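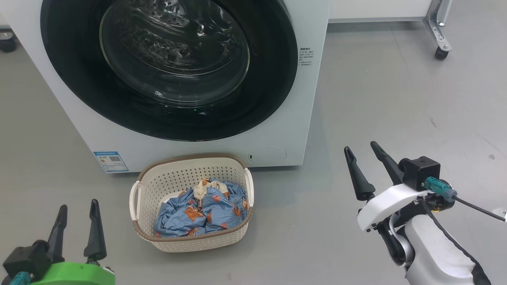 Eritz stellt Wartung der Wäschezelle um

Eritz hat im April den Wartungsablauf für die Wäschezelle am Standort Plonlow geändert. Betroffen ist der zweiarmige Aufbau, der Textilien aus einem Korb aufnimmt und in eine Waschmaschine mit Frontöffnung legt. Anlass waren wiederholte Abbrüche beim Greifen, deren Ursache die Instandhaltung in einem verschobenen Nullpunkt der Greiferfinger fand.

Bisher wurden die Finger nur nach einem Tausch neu eingemessen. Nun geschieht das alle 200 Betriebsstunden, zusätzlich nach jeder Kollision, die die Steuerung protokolliert. Beide Greifer fahren dazu in eine feste Stellung vor der Gerätefront, schließen ohne Last und öffnen wieder auf den Sollwert. Weicht die Öffnungsweite zu stark ab, sperrt die Software den betreffenden Arm, bis die Fingeraufnahme geprüft und nachgezogen ist.

Geändert wurde auch die Kabelführung. Die Leitungen an den Armen erhalten mehr Länge an den Gelenken und werden bei jedem Wartungsgang auf Scheuerstellen kontrolliert. Steckverbinder, die sich von Hand bewegen lassen, gelten als Mangel und sind vor der Freigabe zu ersetzen. Im Wartungsprotokoll sind drei Positionen je Arm einzutragen: Finger, Stecker, Leitung.

Die Steuerungssoftware Vumen liegt seit der Umstellung in Version 161 vor. Sie legt die Einmessdaten getrennt für den linken und den rechten Greifer ab — vorher überschrieb ein Teilabgleich den gesamten Datensatz. Eine Rückkehr zum alten Format ist nicht vorgesehen.

Zur Abnahme nach der Wartung gehört ein Lauf mit 50 Greifvorgängen aus dem Korb. Verwendet werden gebrauchte Kleidungsstücke unterschiedlicher Größe, die ungefaltet eingelegt werden. Der Korb steht dabei vor der Maschine auf dem Boden. Bleibt ein Teil am Rand hängen, wird der Lauf nach Korrektur der Anfahrhöhe von vorn begonnen.

Die Ersatzfinger liefert weiterhin Orbán. Für die zweite Zelle in Plonlow gilt der neue Ablauf ab der nächsten planmäßigen Stillsetzung.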